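I have spent the whole of my adult life walking past shoe stores, and last month I finally needed one. A thread about sizing, which is a lie we all agreed to.

1/ My size, according to a 1990s memory and a pair of church shoes, is 41 in European numbers. I have carried this fact around like a blood type. I have never once checked it.

2/ I own a pair of Corna boots in 41 that I could rent out as a studio apartment. I own a pair of Steltura sneakers in 41 that I can put on only if I first apologize to my toes. Same foot. Same number on the box.

3/ The Steltura size chart says to measure your foot "in the evening, standing, with weight evenly distributed." I live alone. Try reading a ruler under your own heel while keeping your weight evenly distributed. I'll wait.

4/ (I got three different lengths. The longest was after dinner, so make of that what you will.)

5/ Then there's width, which most brands treat as a rumor. Corna has "regular" and "comfort." Comfort is regular with a worse color selection.

6/ Some shelves and a big black pad.
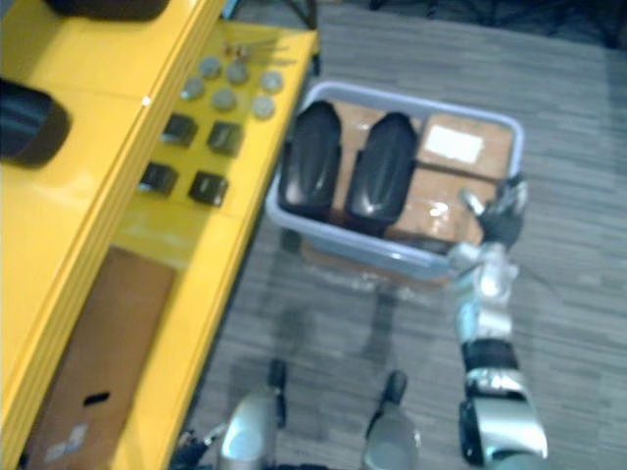
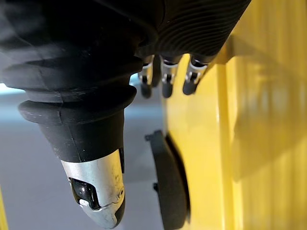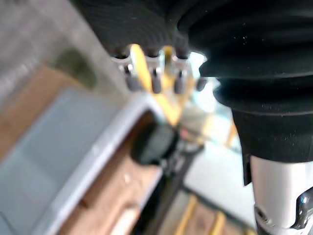
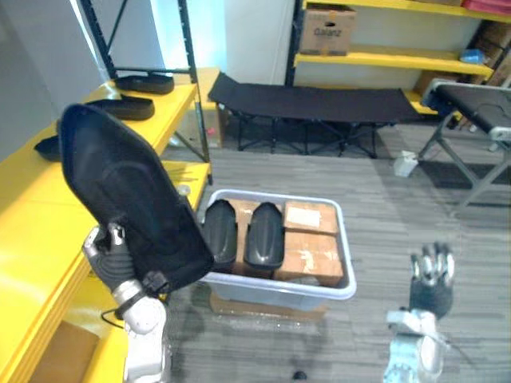 Dovhaniuk
Writer, reluctant pedestrian
September 4, 2018

7/ Anyway. Someone always says "go to a real store and get fitted," so in April I did. The Prestov outlet is 70 minutes away by bus and has one of those metal foot-measuring trays, chained to the bench like a bank pen.

8/ The tray said I was a size and a half bigger than I've been telling people. I asked if the tray could be wrong. The clerk said the tray was older than both of us and had never been wrong. I felt this was a lot of faith to put in a tray.

9/ They then brought out a shoe in my new, official size. It didn't fit. "Oh, those run small," said the clerk. So what was the tray for??

10/ "Runs small" is my favorite phrase in retail. My oven runs hot. My bank account runs small. At no point has anyone offered to fix these at the factory.

11/ I went home and read reviews, which is how you lose an evening. One Corna boot has 1,896 of them. The top one says "true to size." The second one says "NOT true to size." They both gave five stars.

12/ There's a man in there who bought the same boot in three sizes, kept the middle one, and wrote 697 words on the laces. I'd trust him with my house keys.

13/ What I ended up doing: bought the half size up, thick socks for winter, thin insole for whenever they stretch – the leather is supposed to give after a few weeks. Everybody says it gives. I've been giving plenty myself, mostly blisters.

14/ A few of you have asked about the return policy. Prestov takes shoes back within a month if they've only been worn on carpet. I don't own any carpet. I did walk up and down on a bath mat for most of one night, and I think that's within the spirit of the thing.

15/ Next week, hats. I've been told I'm a medium.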